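Leave the cables some slack

I have looked after the two-arm cell we call Vara for 7 months now, and if I could change one habit in our trade it would be the urge to tie every cable down tight. It looks so tidy on the first day! Then the arm reaches for the far side of the table, the cable runs out of length at the wrist, and some poor soul spends the evening putting on a new connector.

My own rule is to move the arm by hand to the worst pose it will ever hold, leave a loop big enough to look a little sloppy, and only then reach for the ties. Vara went 582 hours on its last pair of cables that way, and I am prouder of that than I probably should be. I go over both arms every morning before coffee - joint by joint, base to wrist - and I'd ask anyone starting out to do the same. 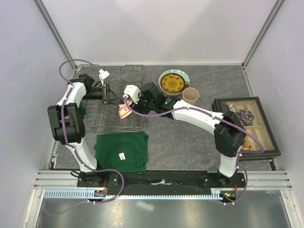

Gerasimos Panagiotou wrote to me in November that loose loops scare him more than tight ones, and that he has seen one snag on a joint and pull a whole arm out of line. He would clip the cable at 3 points along each link and leave slack only at the elbow.

I take that seriously, and on a faster machine I might come round to it. At the speeds we run, I still want my loop.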